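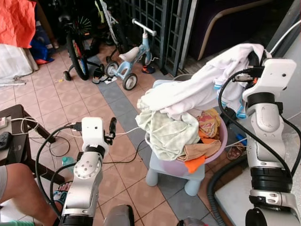 Last modified on Saturday, March 9, 2019, in Grippers and Fingers

Purker finger

The Purker finger is a narrow, ridged gripper finger used in pairs for picking up cloth. I look after this entry on the Brorkusow wiki, and I've spent more evenings than I'd like to admit feeding towels to the thing, so expect some opinions mixed in with the facts (edit them out if you must!).

Overview

A Purker pair bolts to the wrist of a small arm and opens and closes on one motor. The pad on the inside of each finger has ridges running across it, and those ridges are the whole point. Cloth folds into them a little when the fingers close, so you can get away with a gentle squeeze. The usual rival is the Howlader finger, a smooth pad that's a bit wider and a lot easier to wipe clean.

Comparison with the Howlader

I ran both pairs through the laundry test, where clothes and towels sit in a heap in a plastic tub on a low stool and the arm has to lift one piece at a time. Same two arms, same Ondusska controller, same heap (well, as close to the same as a heap can ever be). Each pair got 253 tries.

Thin things with a trimmed edge were the Purker's best subject. It would pinch a hem and take the garment straight up, leaving the rest to hang over the tub. The Howlader needed a bigger bite for the same lift, and a bigger bite tends to bring a neighbor along. Towels were much closer. A thick towel gives any finger plenty to hold, and I honestly couldn't pick a winner there.

Where the Purker loses is lint. The ridges fill up, grip fades, and you start blaming the controller for something a toothbrush would fix. I clean mine every 14 lifts now, which sounds fussy until you've watched a sock slide out 3 times in a row.

Setup notes

Set the Ondusska to slow close for the last bit of travel. With fast close the fingers push the cloth away before they catch it. Leave slack in the wrist cable too, enough for a full turn in both directions, and check it with the arm raised as high as it'll go.

Wrist camera

A small camera at the wrist looks down past the fingertips, and for cloth I'd never go back to working without one. You can tell whether a finger is pressing on the piece you want or on the one under it, and from the head camera that's mostly guesswork. 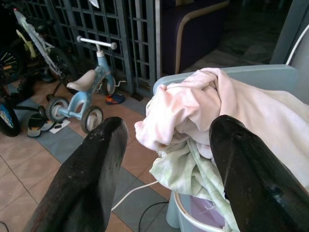

How often do Purker pads need to be replaced?

I swap mine after 600 lifts, or sooner if the ridges have gone flat at the tip. Change both sides together, or the new pad will do all the gripping and the cloth will twist as it comes up.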